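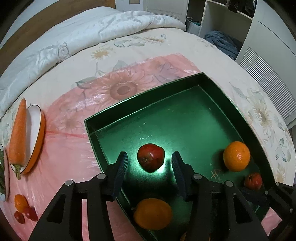

Section 2: Setting Up and Using the Trillton Fruit Dryer

2.1 Before you start

Read this section all the way through before you plug in the dryer. Keep it with the warranty card. The parts list is in Section 1, and cleaning the fan is covered in Section 3.

The Trillton is made for drying sliced fruit, vegetables, and herbs. Do not use it to dry meat, fish, or eggs. It is for indoor home use only.

Check that the carton contains:

- Base with motor, fan, and control panel
- Drying trays
- Fine mesh liners, for herbs and small pieces
- Solid liner, for fruit leather
- Lid with sliding vent
- Drip plate

If a part is missing or cracked, do not run the dryer. Contact Tendard and give the serial number from the label under the base.

2.2 Choosing a place

The dryer draws 900 watts. Plug it straight into a wall outlet. Do not use an extension cord or a power strip. The cord is 34 inches long, so pick a counter or sturdy table close to an outlet.

1. Set the base on a hard, flat surface that can stand some heat. Glass, tile, and stone are all suitable. On painted or waxed wood, put a heat-resistant mat underneath.
2. Turn the base so that the air intake faces away from the wall. Leave a clear hand's width on every side.
3. Check that there is no curtain, paper, or hanging cupboard directly over the lid. Warm, damp air comes out of the vent and can lift paint and veneer over time.
4. Route the cord so that it does not cross a walkway or touch the side of the base.

CAUTION: Never run the dryer on a bed, carpet, or upholstered chair. Soft surfaces block the intake and the base will overheat.

CAUTION: Do not run the dryer in a room where the temperature is over 102 degrees Fahrenheit. The overheat switch may shut off the motor partway through a batch.

Note: A garage or laundry room is fine if it is dry and free of dust. A damp basement will make drying times longer.

2.3 First run

The heater has a thin coating of oil from the factory. Burn this off before you put any food in the dryer.

1. Wash the trays, liners, and lid in warm water with dish soap. Rinse and dry them. Wipe the base with a damp cloth. Do not put the base in water.
2. Place the drip plate on the base. The notch on the plate fits over the tab next to the control panel.
3. Stack all the trays on top, empty. Each tray has a small arrow on the rim. Line the arrows up.
4. Put on the lid and slide the vent fully open.
5. Plug in the dryer. The panel lights up and shows two dashes.
6. Turn the dial to High and press Ok. The fan starts right away. The heater comes on a few seconds later.
7. Let the dryer run for one hour with a window open. There may be a slight smell. If you see smoke, unplug the dryer and contact Tendard.
8. Press Ok again to stop. The fan keeps running for a short time to cool the heater. Wait until it stops by itself before you unplug the cord.

2.4 The control panel

Dial: Sets the heat to Low, Medium, or High. The setting can be changed during a run. Press Ok after each change or the dryer will go back to the earlier setting.

Ok: Starts and stops a run, and confirms any change.

Timer: Adds one hour each time it is pressed. Hold it down to clear the time. If no time is set, the dryer runs until you stop it or until it reaches the built-in limit.

Enero: A two-stage program. It starts on High to drive off surface moisture and then drops to Medium by itself. Use it for thick or juicy slices. It is not suitable for herbs.

Lock light: Comes on when the panel is locked. To lock or unlock, hold Ok and Timer together until the light changes.

Note: After a power cut the dryer does not restart. If you do not know how long the power was off, throw out any food that is still soft and moist.

2.5 Preparing the fruit
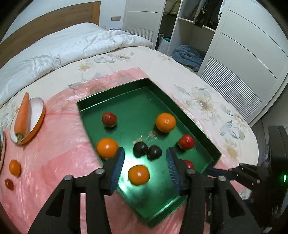
Slices of one thickness dry at one speed, and most uneven batches come down to cutting. Before you get that far, sort and clean the whole fruit. Look it over for bruises, soft spots, and mold, and set aside anything that is not sound. Pick out stems, leaves, and dry bits like the straw-like strands lying in the green tray near the two dark plums, then wash and dry whatever the fruit was sitting in. Mandarins and plums can be carried and sorted together, but they should go into the dryer on separate trays because they finish at different times.

1. Wash the fruit under cold running water. Rub firm fruit with your hands or a soft brush. Do not use soap.
2. Pat the fruit dry with a clean towel.
3. Remove cores, pits, and seeds. Peeling is optional for apples and pears. Skins turn chewy when dried.
4. Cut into even slices, a little thinner than a pencil. A mandoline gives the best results. Always use the hand guard.
5. Treat apples, pears, and bananas against browning. Dip the slices in water with a splash of lemon juice, then drain them well.
6. Blot wet slices with a paper towel. Water left on the surface adds to the drying time and can cause the fruit to stick.

Notes on common fruits:

Apples: Cut in rings or half moons. Tart kinds keep more flavor. Set the dial to Medium.

Plums: Halve them, take out the pit, and press each half inside out with your thumb. Place them skin side down. Use Enero. Plums take longer than anything else on this list, and large ones may need to run overnight.

Mandarins and other citrus: Slice across the segments, peel on. Take out the seeds as you go. Set the dial to Medium. Citrus slices are dry when they snap. Fully dried slices can be used in tea or for decoration.

Bananas: Use fruit that is yellow with few spots. Very ripe bananas stick to the tray. Use a mesh liner.

Berries and grapes: Grapes and blueberries have a waxy skin that holds water in. Dip them in boiling water for a few seconds, then in cold water, until the skins crack. Cut strawberries in half.

Herbs: Shake off water and leave the stems on. Use a mesh liner and set the dial to Low. Never dry herbs in the same batch as fruit.

2.6 Loading the trays

1. Lay the slices in one layer. They may sit close together but should not overlap.
2. Leave the opening in the center of the tray clear. Air rises through it to reach the upper trays.
3. Put the wettest fruit on the lowest trays, so that it does not drip on drier pieces.
4. Stack the trays with the arrows lined up. A tray that is out of line leaves a gap and lets heat escape.
5. Put on the lid. Open the vent fully for the first part of the run. Close it halfway when the slices no longer look wet.

Note: You do not have to fill every tray. Run the dryer with at least two trays in place, even if one is empty.

2.7 Running a batch

1. Choose the heat with the dial, or press Enero.
2. Set the timer and press Ok.
3. Halfway through, stop the dryer and swap the top and bottom trays. Turn each tray a quarter turn at the same time, then line the arrows up with the next set of marks.
4. Check the fruit often toward the end. Take out finished pieces and leave the rest in place.
5. When the batch is done, press Ok and wait for the fan to stop.

CAUTION: The drip plate and the lowest tray get hot. Use oven mitts when you lift them.

To test a piece, let it cool first. Warm fruit always feels softer than it is. Tear the cooled piece in half and squeeze. No moisture should show along the tear. Apples should bend like soft leather. Plums should be pliable but not sticky.

Drying times change with the weather. In a heated house in February the air is dry and a batch of apples may finish early. In a humid summer the same batch can take hours longer. Write down your own times on the chart inside the back cover.

2.8 Storing dried fruit

Let the fruit cool completely on the trays, then pack it loosely in glass jars and close the lids. Shake the jars once a day for a week. If drops form on the glass, put the fruit back in the dryer on Medium. Throw out any jar that shows mold.

After that week, pack the jars full and keep them in a cool, dark cupboard. Label each one with the fruit and the month. For longer storage, use freezer bags with the air pressed out.

2.9 If something goes wrong

The panel does not light up. Check the outlet with a lamp. Check that the plug is pushed all the way in.

The fan runs but the air is cold. The overheat switch has tripped. Unplug the dryer, let it cool for an hour, and clear the intake.

Slices are hard outside and wet inside. The heat was too high at the start. Cut the next batch thinner and use Medium.

Fruit sticks to the tray. Loosen the slices while they are still slightly warm, or use a mesh liner.

The panel does not respond. Look at the lock light. Unlock the panel as described in 2.4.

The dryer rattles. Take off the trays and stack them again with the arrows in line. If the noise comes from the base, stop using the dryer and see Section 3.

Text for this section: Darren Sowerby, Tendard product manuals.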